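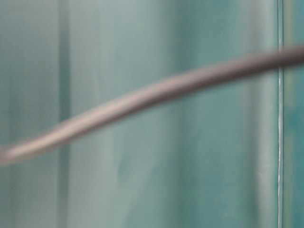 Fig. 1. The grey cable against the teal backing.

For my materials and colour module I wanted to look at how a plain background changes the way we see a plain object, and cables seemed a good place to start (my desk at Flundano House is full of them!). I called the project Jalby, mostly so I had something short to write on my folders.

The question was pretty simple. If you put a dull grey cable in front of a strong colour, does it still look grey? I'd have said yes at the beginning of term. Then I started trying to mix the colour in paint and kept reaching for pink and brown - the cable in Fig. 1 is really more of a mauve, a bit lighter along the top and browner underneath. My first three swatches were far too blue and I binned them.

The teal gave me more trouble than the cable did. It runs in soft bands from top to bottom, going from a milky sea green to something much deeper, so there's no single colour to match. In the end I used 5 mixes and blended them while they were still damp. The darker band towards the left took me most of an afternoon, and it's still too hard at the edges in my painted version.

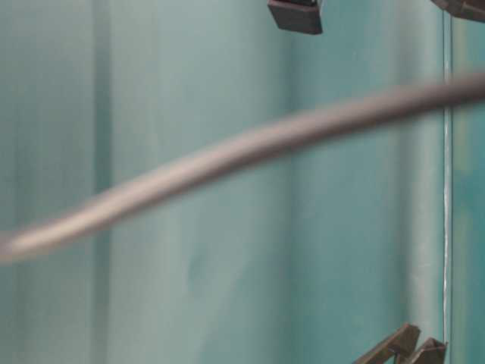
Fig. 2. Cable and backing again, with the thin pale line on the right.

What I kept looking at in Fig. 2 was that upright line. It's nearly white and very crisp, whereas the cable is all blur, and having both together was a lovely thing to try and paint. I did the line last with a ruling pen and white gouache, and smudged it twice. I still can't decide if it reads as a string or as the edge of a clear panel, so I kept it plain.

I showed both studies at the Gamard open evening in December and asked people to name the cable's colour on a slip of paper. I got 32 slips back and lots of them said purple, which I was thrilled about. Next term I'd like to repeat the whole thing with an orange backing and a bigger brush.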